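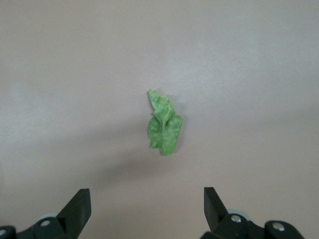 For two weeks I have had both grippers on my bench, the Zilto and the Jindley, and I promised to write down which one I would keep. I am not finished, but Kevser Sarıgül asked me again yesterday, so I will put what I have so far.

First, the objects. I stopped using cubes and bottles in August. Every gripper can lift a cube, and after some days of it you learn only that your cube is a good cube. Now I use soft and crumpled things: a leaf, a folded cloth, a paper bag, a sponge. The leaf is the most difficult of them. It stands up a little from the table, it has folds, and from the wrist camera it looks wider or narrower depending on where the arm is.

The Zilto has two soft fingers that bend around the object. It is pleasant to watch and it forgives a bad position. If the arm arrives a little too far to the left, the fingers still close on something. My problem with it is the height. The finger ends are thick, so with a flat thing they push it along the table before they get under it. With the cloth this happened again and again, until I started to come down at an angle.

The Jindley is the older idea, two hard jaws moved by a linkage. It opens wide, and the tips are narrow enough to go down on both sides of a fold. It forgives nothing. When the closing point is wrong, it closes on air, or it takes one edge and the rest hangs down. But it does the same thing every time, and for my work this is worth more than I expected. When a grasp fails I can find the reason in the log, and usually it is my own calibration.

I ran 46 grasps on the leaf with each gripper, same light, same arm, same starting height. The Zilto failed 18 times. I will not give the number for the Jindley yet, as I changed the closing speed in the middle and those runs should be done again.

Now the camera. I mounted it at the wrist, looking down past the fingers. Gönül Sönmez prefers a camera on a stand beside the table, and she has good arguments: it sees the whole arm, and it does not shake when the arm stops. I tried her way for three days. The trouble came in the last few centimetres, when the hand covered the object and I was closing blind. From the wrist I always have the tips and the target together, and I can see on which side the gap is larger.

The wrist view has its own faults. Shadows under a soft object are wider than the object, and my first detector liked to include them. I solved it by using colour before shape, which is a cheap solution and will break on the day I try something grey. A better lamp would also help - mine is too weak on one side of the table.

The controller is still the Oral board. The manual is short and in two places wrong, but it keeps its timing, and I have logged 3,000 cycles on it without a restart. I wanted to compare it with the one from Brultmont, which a reader recommended to me. The cable they sent has the wrong connector, so this must wait.

If I had to send one gripper back today, it would be the Zilto, and I would be a little sorry about it. For fruit I think I would choose the opposite. I have ordered some plums to check this, and I will repeat the Jindley runs at one fixed speed before I touch anything else. The log files are open to anyone who wants them, just write to me and say which gripper you need.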